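Visit report: Flolmont sorting and kitting site, open afternoon

Posted November 4, 2021 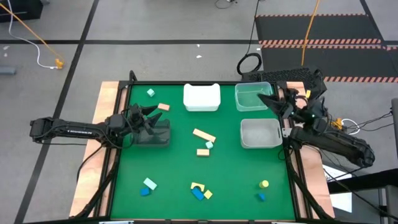
Two-arm practice table at Flolmont, with bins and toy blocks.

Flolmont packs wooden and plastic toy sets for other companies. The site is a single long building behind the Awan rail yard, and it opened its doors to local employers and job center staff for one afternoon in October. I went because our own packing room has the same problem theirs had: too much reaching and not enough people for the late shift.

The tour started in receiving. Parts come in mixed cartons from the supplier, Trarnetti, and have to be sorted by shape and color before they can go into sets. Until last year all of this was done by hand at a long bench. Staff stood for most of a shift and turned to the side to drop parts into bins. The shift lead who showed us around had done it for 12 years and said her right shoulder still lets her know.

The bench is still there, but it is shorter. Next to it are two sorting cells built by Brastar, each with a belt feeding parts in from one end. The cells handle the regular shapes. Anything scratched, chipped or stuck together goes down a chute to a person. We watched this for a while. The belt stopped twice, both times for a jam at the feeder, and an operator cleared it with a plastic rake and pressed restart. She did not seem bothered by it. A visitor asked how often that happens and the answer was "less than in spring."

From there we went to the practice area, where new part shapes are tried before they go to the cells. The table has a green top with an arm on each side, and both arms carry black grippers. Blocks of several shapes were out on it: cubes, flat pieces, an arch, a cylinder. Four bins, no two quite alike, stood among them. The arms are guided by hand by members of the sorting crew, who take turns at it. The lead said the cylinder gives more trouble than anything else because it rolls if the fingers close off center. The arch is picked up by one leg. People who used to sort at the bench worked that out in their first few days, and the engineers wrote it down.

The job has changed in ways I had not expected. Sorters now get 5 days of training, split between the practice table and the cells. They log every stop and what caused it. Some like this and some do not. One man told us he missed being able to talk across the bench, and that the cells are spaced too far apart for it. Another said she would not go back. The pay grade went up one step for anyone who finished the training, and the site kept its full sorting crew of 40. Two people moved to inspection, which is seated work.

Output was covered in a short talk in the canteen. A cell sorts 2000 parts in a shift when the feed is good. The speaker was open about the fact that a fast person at the old bench could beat that for an hour or so, but not for a full shift. Night hours have been cut back, and the late shift now ends at ten.

I asked about noise, as we have had complaints over ours. The cells are quieter than the old shaker trays, but the feeder rattles, and operators wear ear protection within the yellow line. I also asked who fixes things on the late shift. For now it is one technician on call, and the crew would like a second.

Practical notes for anyone going to the next one: parking is on the gravel lot past the gate, closed shoes are required, and the tour is mostly standing. Coffee is in the canteen at the end. Groups are kept small, so put your name down early at the front office.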